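06/11/2024 Tumura gripper kit, loan unit, second day

Refit the soft fingers this morning. Stutulmont ships them with the long screws and the short ones in the same bag, and I had the long ones on the left side yesterday, which explains the play at the base. Torqued to the value on the card. Play is gone.

Ran the pick list again at 600 ms close time. Cans were fine standing. A can on its side still rolls when the first finger touches. Dropping the close speed helped some. Bottles hold well as long as the grip is below the shoulder.

Result for the day: 89 good picks out of 100. Korkance fingers did a little better on the same list in January, but they cost more and the pads wore out.
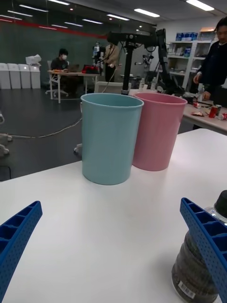 Adebisi mount adapter fits without shimming. The cable exit on the kit points the wrong way for our wrist, so the connector takes a bend every time the last joint goes past level. Strain relief is taped for now. Need to ask Stutulmont if there is a right-angle version before we agree to anything.

Software: the config tool forgets the force limit after a power cycle. Reproduced three times. Workaround is to load the profile by hand at startup. Sent them the log.

Still to do: 1000-cycle open/close run overnight, check ribs for cracks after. Wrapper picks not started. Loan form needs the serial number off the controller.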